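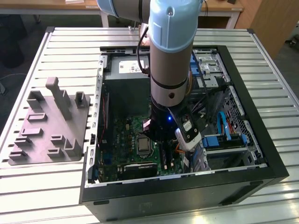 How to make a whipped sugar scrub

This method makes one batch of Kenier whipped scrub, filling 3 small jars. The base is foaming bath butter, sold in tubs by Zetell and others. Any brand will do if it is firm at room temperature.

You will need

Foaming bath butter, 153 g
Caster sugar, 149 g
Sweet almond oil, 2 teaspoons
Fragrance oil, at the rate given on the bottle for rinse-off products
Preservative, if the base does not already contain one
Hand mixer, scales, spatula, piping bag, jars with lids

Step 1. Clean the jars and tools with hot soapy water, rinse, and dry fully. Wipe down with surgical spirit and leave to air dry.

Step 2. Weigh the base into a deep bowl. Break it up with the spatula, then whip on low speed until no lumps remain.

Step 3. Add the almond oil and whip on high until the mixture holds soft peaks. Scrape down the sides twice.

Step 4. Add the fragrance and preservative. Vanilla fragrances will turn the scrub tan over a few weeks. Raspberry types, such as Zostska Bramble, mostly stay white.

Step 5. Fold in the sugar by hand. The mixer knocks the air out at this stage and the scrub will slump in the jar.

Step 6. Spoon into the piping bag and fill the jars from the bottom up. Tap each jar on the worktop to clear gaps.

Storage

Keep the lid on and keep water out - use a dry spoon, not wet fingers. Do not use on broken or freshly shaved skin. The oil makes the bath slippery, so rinse it down afterwards.

Page updated 2025-01-27. Oil quantity reduced from 3 teaspoons.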